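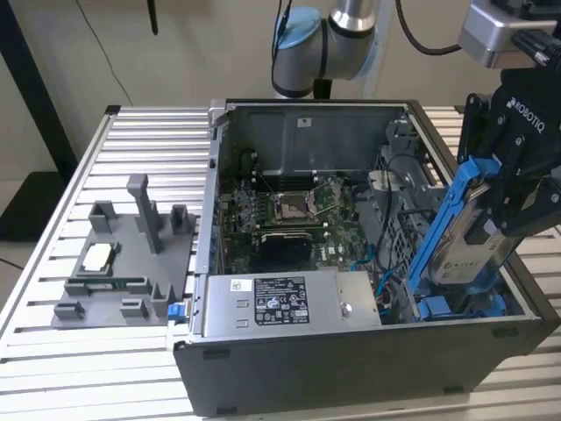 Dell desktop with the side panel off, CPU socket open.

Ticket 721
Subject: Gaps in overnight greenhouse readings, Udthorpe site
Opened by: Jayanthi Poojary, growing office
Assigned to: Euan Paterson
Priority: Normal, raised to High on Thursday
Status: Closed

Jayanthi Poojary
The overnight chart for House 4 in Dukila has holes in it. Readings stop a little after 1 a.m. and come back between 5 and 6. House 2 is fine. The daytime chart is fine for both. We moved the seedling trays into House 4 at the start of January and I need the humidity record for them. If it goes over 80 percent at night we get mold, and right now I can't tell if it did. The alarm didn't go off, but I don't know if the alarm works when there are no readings.

Euan Paterson
Thanks. Please send the chart export for the last few nights, and tell me whether the lights on the logger box in House 4 are on when you come in. To answer the alarm question: no, the way it is set up now it only trips on a reading. No reading, no alarm. I will come back to that.

Jayanthi Poojary
Export attached. Logger lights were both green when I came in at 6:15. The gap is there every night, but it doesn't start at exactly the same minute.

Euan Paterson
Looked at the export. The logger takes a reading every 30 minutes and the missing ones are missing completely, so this is not the chart skipping zeros. Things checked remotely:

Time and time zone on the office PC: correct.
Sleep settings on the office PC: off.
Scheduled backup: runs at 11 p.m., done well before the gap.
Dukila service: running all night, no restarts in the event log.
Disk space: plenty.

The log shows "no response, unit 4" through the whole gap. The PC is asking and the logger isn't answering. Could be the logger, the cable run, or the power at that end.

Raising to High because of the alarm. Until this is fixed, please put the battery thermometer with the min/max memory in with the trays. It won't give you a chart, but it will give you the highest humidity of the night.

Jayanthi Poojary
Done. Highest last night was 74. Gap again from 1:20 to 5:40.

Euan Paterson
On site this morning. Swapped the loggers between House 2 and House 4 and renumbered them. If the gap moves to House 2, it is the logger. Cable tested end to end with no faults. One gland on the outside wall was loose and I tightened it, but the inside of the junction box was clean.

Jayanthi Poojary
Gap is still in House 4. House 2 had every reading.

Euan Paterson
Then the logger is good. That leaves power. Is anything on a timer in House 4 that wasn't there in December?

Jayanthi Poojary
The heat mats for the trays. They are on the thermostat, not a timer. Sundaram's crew put them in. They would come on when it gets cold, so mostly after midnight.
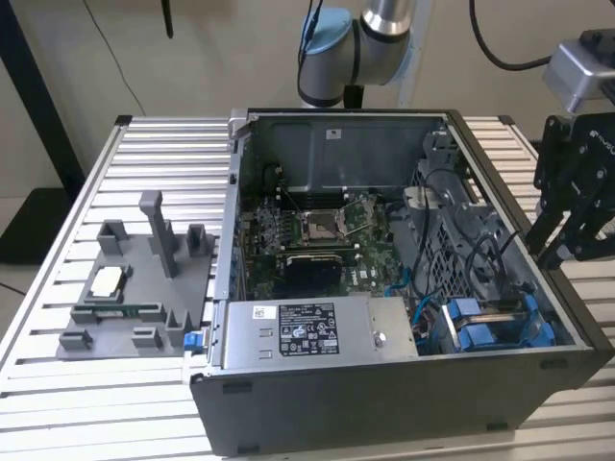

Open tower on its side, bracket and lever up at the CPU socket.

Euan Paterson
Found it. The mats and the logger supply are on the same extension strip under the north bench. With all the mats pulling at once, the voltage at the end of the strip sags enough to drop the radio side of the logger. The lights stay green because they run off the main board. I switched all the mats on by hand at 10 a.m. and lost the logger within a minute. Switched them off and it came back by itself.

Fix:
1. Logger supply moved to the wall outlet by the door, which is on its own breaker.
2. Old extension strip taken out. It was warm and should not go back in use anywhere.
3. Mats are now split between two outlets. Sundaram's crew will wire a proper feed. They quoted 200 for the job and Jayanthi has approved it.
4. "No data" alarm turned on in Dukila for every house, set to trip after two missed readings. It is under Site, Alerts, Communication, and it is off by default.

Tested the new alarm by unplugging the logger. The text came through on Jayanthi's phone and mine.

Jayanthi Poojary
Two nights with no gaps. Highest humidity was 77. Can the missing readings be filled in from anywhere?

Euan Paterson
No. These loggers don't store readings when they can't send them. The newer Skadumia ones do, but I wouldn't replace working units for that alone. I added a note on the chart for the affected nights so it doesn't get read as a sensor fault later. Write your min/max figures in the comments field and they will print with the monthly report.

Jayanthi Poojary
Entered. OK to close.

Closed by Euan Paterson. Cause: shared power supply. Follow up: confirm new feed for the mats is in before the second batch of trays.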